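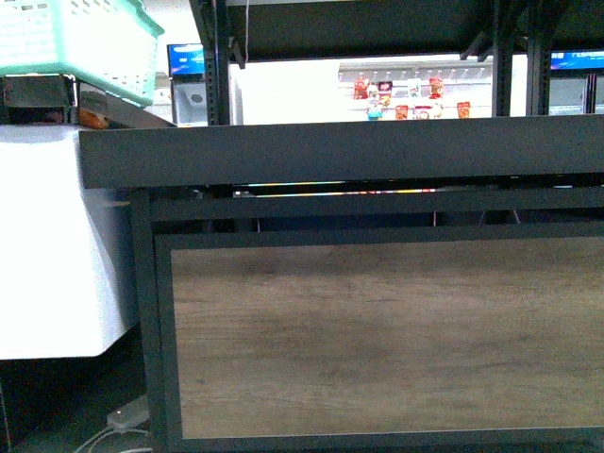 Retail shelving station with hanging snack packages in the background, head-level view.

Fagerlund Teleoperation Kit, Store Edition

The Fagerlund kit allows an operator to show a robot shelf and basket tasks by remote control. Head view and arm motion are recorded together, and each demonstration is saved as a separate file. An operator may pause, discard or repeat a demonstration at any point.

Supplied with two hand controllers, one headset and a 15-foot cable
Storage: 318 demonstrations per drive
Operator training: 5 hours

Orders and service: Ylva Rønning, Tromness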